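천 의자 좌판의 얼룩을 집에서 지우는 방법

글: Negin Fallahi
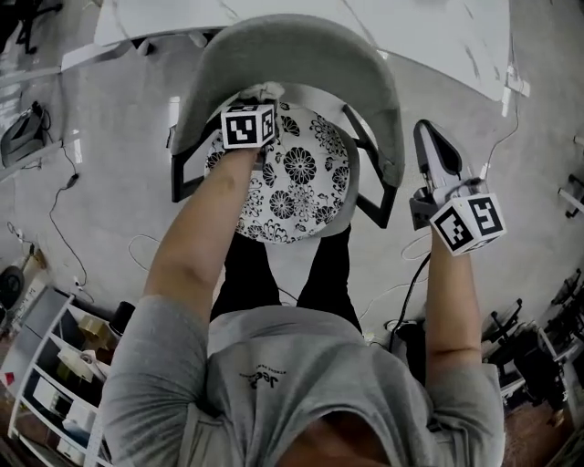
저는 Gernside라는 작은 동네에서 살면서 중고 의자를 사서 고쳐 쓰는 일을 취미로 하고 있습니다. 한국어는 제 모국어가 아니기 때문에 표현이 조금 어색할 수 있지만, 순서는 정확하게 쓰려고 노력했습니다. 이 글은 좌판이 천으로 된 의자에 대한 글입니다. 가죽 의자와 벨벳 의자는 방법이 다르므로 여기에서 다루지 않습니다.

시작하기 전에 확인할 것

먼저 의자를 뒤집어서 좌판 밑의 라벨을 찾아 주십시오. 라벨에 W라고 쓰여 있으면 물로 닦을 수 있는 천입니다. S는 용제만 사용할 수 있다는 뜻이고, WS는 두 가지가 모두 가능합니다. X라고 쓰여 있으면 청소기만 사용해야 합니다. 중고 의자는 라벨이 없는 경우가 많습니다. 그때는 좌판 뒤쪽의 잘 안 보이는 곳에 물을 한 방울 떨어뜨리고, 마른 다음에 자국이 남는지 보십시오. 자국이 남으면 이 방법을 사용하지 마십시오.

준비물

미지근한 물 660ml
중성 주방 세제 반 작은술
백식초 한 큰술
분무기 한 개
흰색 면 수건 여러 장
부드러운 솔 (오래된 칫솔도 괜찮습니다)
청소기와 좁은 노즐

수건은 반드시 흰색으로 준비하십시오. 저는 처음에 파란색 수건을 썼다가 밝은 회색 좌판에 파란 물이 들었습니다. 그 의자는 Futcombe 시장에서 산 것이었는데 결국 천을 새로 갈았습니다.

1. 먼지를 먼저 제거합니다

청소기로 좌판 전체를 한 방향으로 천천히 밀어 줍니다. 바느질 선과 좌판 가장자리에는 좁은 노즐을 사용합니다. 먼지가 있는 상태에서 물을 뿌리면 먼지가 진흙처럼 되어 천 안으로 들어갑니다. 이 단계는 지루하지만 꼭 해야 합니다.

2. 세제 물을 만듭니다

분무기에 물을 먼저 넣고 식초와 세제를 나중에 넣습니다. 순서가 반대이면 거품이 많이 생겨서 뿌리기가 어렵습니다. 분무기를 흔들지 말고 천천히 기울여서 섞으십시오. 식초는 염소계 표백제와 절대로 섞으면 안 됩니다. 분무기에 전에 표백제를 담은 적이 있으면 다른 분무기를 쓰십시오.

3. 얼룩의 바깥에서 안쪽으로 두드립니다

세제 물을 천에 가볍게 뿌립니다. 천이 푹 젖을 정도로 뿌리면 안 됩니다. 안에 있는 스펀지까지 젖으면 말리는 데 며칠이 걸리고 냄새가 날 수 있습니다. 2분 정도 기다린 후에 마른 수건으로 얼룩의 바깥쪽에서 가운데로 두드립니다. 문지르면 천의 올이 일어나고 얼룩도 넓어집니다. 수건에 색이 묻으면 깨끗한 면으로 바꾸어 계속합니다.

커피와 차의 얼룩은 보통 이 단계에서 많이 연해집니다. 볼펜 자국은 이 방법으로 잘 지워지지 않습니다. 기름 얼룩은 물을 쓰기 전에 베이킹 소다를 뿌리고 한 시간 두었다가 청소기로 빨아들이는 것이 좋습니다.

4. 솔을 사용합니다

아직 얼룩이 보이면 솔에 세제 물을 조금 묻혀서 작은 원을 그리며 움직입니다. 힘은 거의 주지 않습니다. 짜임이 굵은 천은 올의 방향을 따라서 솔질하십시오.

5. 맑은 물로 헹굽니다

새 수건을 맑은 물에 적시고 꼭 짠 다음에 좌판을 여러 번 눌러 줍니다. 세제가 천에 남으면 나중에 그 자리에 먼지가 더 잘 붙습니다. 많은 사람이 이 단계를 생략하는데, 저도 옛날에는 그랬습니다. 마지막에는 얼룩이 있던 곳만 누르지 말고 좌판 전체를 골고루 눌러야 물 자국이 남지 않습니다.

6. 말립니다

마른 수건으로 물기를 눌러서 빼고, 창문을 열어 둔 방에 의자를 둡니다. 약 16시간이면 대부분 마르지만 장마철에는 더 오래 걸립니다. 직사광선은 천의 색을 바래게 하므로 피하십시오. 헤어드라이어는 찬바람만 사용하십시오. 저는 보통 저녁 식사 후에 청소를 하고 다음 날 오후까지 아무도 앉지 못하게 합니다.

얼룩이 다시 올라올 때

다 마른 후에 얼룩이 다시 보이는 일이 있습니다. 스펀지 속에 있던 오염이 물과 같이 위로 올라온 것입니다. 세제를 더 진하게 만들지 말고, 같은 농도로 3단계부터 한 번 더 하십시오. 두 번째에는 두드린 다음에 마른 수건을 접어서 얼룩 위에 놓고 무거운 책을 올려 둡니다. 수건이 남은 물기를 위로 흡수합니다.

좌판을 분리할 수 있는 의자라면 밑의 나사를 풀고 좌판만 세워서 말리는 것도 좋은 방법입니다. 나사는 작은 그릇에 모아 두고, 길이가 서로 다르면 어느 구멍에서 나왔는지 종이에 적어 두십시오. 다시 조립할 때에는 나사를 모두 느슨하게 끼운 후에 마지막에 조여야 구멍이 잘 맞습니다.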